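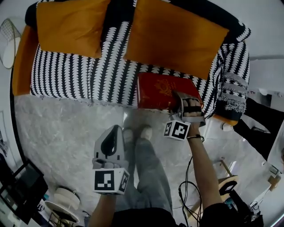
Sitting Rooms of Pullham: How People Choose and Keep Their Soft Furnishings

A report for the second-year Home and Community Studies project

Why I picked this topic

When our class was asked to choose something from daily life and study it properly, most of my friends went straight for food or phones. I kept coming back to my grandmother's front room, where the same curtains have hung since before I was born and where you could tell the season by which blanket was out. I wanted to know how other families decide these things - what they buy, what they inherit, what they mend, and how long they put up with a fabric they never liked in the first place.

Pullham seemed like a good place to ask. It used to be a weaving town, and although the last mill closed long ago, plenty of older residents still know cloth by the feel of it. There is also a secondhand furniture store, Allport, on the hill behind the library, and a small upholstery workshop called Liem that has been in the same building for two generations. Both were kind enough to let me visit more than once, and I drank a great deal of tea in the process.

How I went about it

I visited 13 households between March and July. Each visit lasted an hour or so, and I asked the same set of questions before letting people talk about whatever they wanted, which was nearly always the better part. I also went through an old sales ledger that Allport keeps in its back office. It lists 897 items, of which 430 were pieces of seating of one kind or another: sofas, armchairs, footstools, and one entry that only says "the long thing."

I should say that my households were not chosen scientifically. I started with neighbors, they passed me along to their relatives, and so I ended up with a lot of people who live near one another and who probably borrow each other's taste. Nobody from the Furkuswood side of town took part except one couple who had moved there recently, and I wish I had started on that side sooner.

What people told me about pattern

The strongest opinions I heard, by a long way, were about pattern. Families with small children or dogs tended to favor busy prints and told me, quite cheerfully, that a busy print forgives you. People living alone leaned toward plain fabric on the large pieces and saved their color for cushions and throws, which can be changed when the mood takes you without spending a month's rent.

I had expected older people to like florals and younger people to like plain gray, and that was just wrong. The boldest room I sat in belonged to a retired bus driver who had chosen everything in it, down to the lampshade, in one happy afternoon. The plainest belonged to a student a year older than me.

Color came up in a roundabout way. Several people said that they chose one strong color by accident - a cushion bought on vacation, a blanket somebody gave them - and then found themselves looking for it everywhere until the whole room had drifted toward it. One woman called this "catching a color," and I have not been able to stop using the phrase since.

What happens when things wear out

The workshop at Liem taught me the most here. A sofa usually gives out first along the front edge of the seat and on the arms, where hands and elbows rest. Throws over the arms are the oldest answer to this, and I saw them in most of the homes I visited. Reupholstering is the long-term answer, but it is expensive, and 2 of my households had priced it and then bought secondhand instead.

The Allport ledger backs this up to some extent. Seating comes in with worn arms far more often than with broken frames, at least going by the notes in the margin. The handwriting changes halfway through and the second person wrote much less, so I have been careful about leaning on the later pages.

What I would do differently

I would ask to see things people had put away in closets, as I only thought of it at my last visit, and out came the most wonderful box of old curtain samples. I would also record the conversations, with permission. My notes are full of half sentences that made perfect sense in July.

Last updated: September

Comments

Lovely read. My mother turned her sofa cushions every week without fail and they lasted for ages.

Did you ask anybody about slipcovers? We swear by them, and they go straight in the wash.

"Catching a color" is exactly what happened to us with green. Even the bath mat now!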